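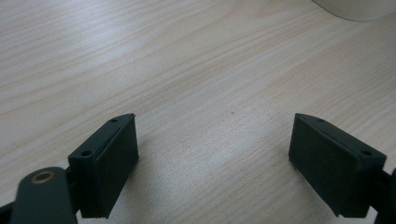 Tischplatte mit dem kleinen dunklen Punkt

Dunkler Punkt auf heller Tischplatte – Schmutz oder Fehler im Holz?

Eingestellt im November von Skenduveck
Lesezeit: 2 Minuten

Ich habe einen Esstisch mit heller Platte gebraucht gekauft. Im Alltag fällt es kaum auf, aber ziemlich mittig sitzt ein winziger dunkler Punkt. Mit einem feuchten Tuch und Spülmittel geht er nicht weg. Mit dem Fingernagel habe ich mich nicht richtig getraut, weil ich nicht weiß, wie dick das Furnier ist. Die Maserung ist sehr fein, teils fast weiß, und ich möchte keine matte Stelle hineinreiben. Die Verkäuferin meinte, die Oberfläche sei lackiert, sicher war sie sich nicht.

Woran erkenne ich, ob das Dreck ist oder zum Holz gehört? Und was kann ich nehmen, ohne den Glanz zu ruinieren? Ich habe noch Möbelpolitur im Schrank und überlege, ob die etwas bringt.

Pratine
Die Politur würde ich erst einmal weglassen. Die legt sich nur darüber, und wenn du später doch ausbessern willst, haftet nichts mehr.

Zum Prüfen: Taschenlampe flach auf den Tisch legen und über die Stelle leuchten. Wirft der Punkt einen kleinen Schatten, liegt etwas obenauf. Dann ein Wattestäbchen mit lauwarmem Wasser anfeuchten, 5 Minuten auf dem Punkt liegen lassen und mit einer Plastikkarte fast waagerecht darüberschieben. Danach sofort trocken wischen. Bei Kleber oder Harz hilft manchmal etwas Waschbenzin auf dem Wattestäbchen, aber vorher an der Unterseite der Kante testen und das Fenster aufmachen. Keinen Nagellackentferner und keinen Schmutzradierer, beides macht Lack stumpf.

Ist bei Streiflicht alles glatt, sitzt der Punkt unter dem Lack. Das kann eine kleine Aststelle sein oder ein Staubkorn, das beim Lackieren hineingeraten ist. Dann kommst du mit Putzen nicht heran. Schleifen würde ich bei Furnier auf keinen Fall, das ist oft nur gut einen halben Millimeter stark und an einer einzelnen Stelle schnell durch. Wenn es dich sehr stört, gibt es Retuschierstifte in hellen Holztönen. Auf so blassem Holz sieht man die Retusche aber leicht mehr als den Punkt selbst.

Itex_57
Hatte ich auch, war bei mir Kerzenruß. Einfach Schale mit Obst drauf.

Trịnh
Wie Pratine schreibt, erst Streiflicht. Ergänzung: Ob lackiert oder geölt, siehst du mit einem Tropfen Wasser an einer unauffälligen Stelle. Wird das Holz darunter nach ein paar Minuten dunkler, ist es eher geölt oder gewachst. Dann Waschbenzin nur sehr sparsam verwenden und die Stelle hinterher nachölen.

Kontakt | Impressum | © Ratgeberforum Haus und Möbel | Nach oben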